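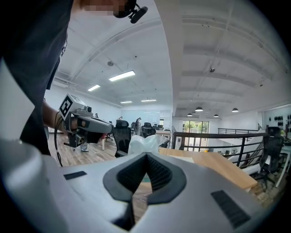
Handheld grippers get a Sturville team to 60 tasks

I stopped by the Bakard office in Sturville on Thursday, and I have to say I left a little jealous of the people who get to do this for work! The group there has been teaching robot arms by having people do chores with grippers they hold in their own hands. You squeeze a trigger, the jaws close, and a small camera sits up top along with a white cube with a black-and-white marker on it, so the software can work out where the tool is in the room.

The news is a result from the project, which they call Mtshali. The team trained one model on 60 everyday tasks recorded this way (folding, stacking, wiping, putting lids on things), then ran it on an arm that had never been part of the recording. It finished 40 of them without any extra practice. Their last version, back in July, got through only 7, so you can imagine the mood over there.

What changed? Mostly the talking. People now say out loud what they're doing while they do it, and the model gets the words lined up with the motion. I figured that would be a small help at best — apparently it was most of the jump. The rest came from recording with 2 grippers at once, one per hand, and I can tell you from my short try that it takes some getting used to. My left hand kept wanting to copy my right.

Still on the list of things it can't do well: zippers, anything see-through, and bags that slump when you pick them up. The team wants to go after bags next.

Banex, the software that lines up the speech and the movement, will be free to download once the write-up is out. I've asked for another turn with the grippers before then.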